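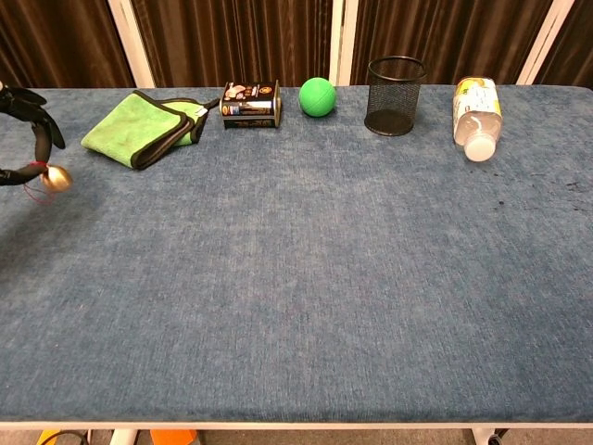
Grasp planning gets all the talks and all the funding, and I think it has had enough of both for now. What I want to cheer for is the dull layer underneath, the bit of software that keeps asking "what do I believe is on the table, and how sure am I?" Give me a planner that can say it doesn't know! Take a black wire mesh pencil cup. You can see the curtain through it, faintly, and so can a depth camera, which will happily report half a cup and a scatter of points somewhere behind. A clear water bottle lying on its side is worse (the label comes through fine, the rest is anyone's guess), and yet a green rubber ball in the same row is about as easy as this work gets.

Most stacks I've used treat all of those the same way. Perception hands over one tidy pose per object, the planner trusts it, and the controller is left to sort out the mess with its fingers. When we moved to Nimby in February we started passing the doubt along too, as a plain spread of likely shapes, and I haven't been this pleased with a change in years. We ran 1067 picks with it. In 817 of them the planner went straight in, and in the rest it chose to look again from another angle first. I love that it chose!

People at Kitetti have told me this is too slow for real work, and they have a point, as a second look costs time. But a dropped bottle costs time as well, and so does an afternoon reading logs in which every number claims to be certain.

My other plea is for tooling. Let me scrub back through a run and see what the robot believed at each step, drawn over what the camera saw. Starudora has a rough viewer that does nearly this, and I'd take it over another two points on any benchmark. Somebody please give it a search box.

Georgiou, 10 July 2018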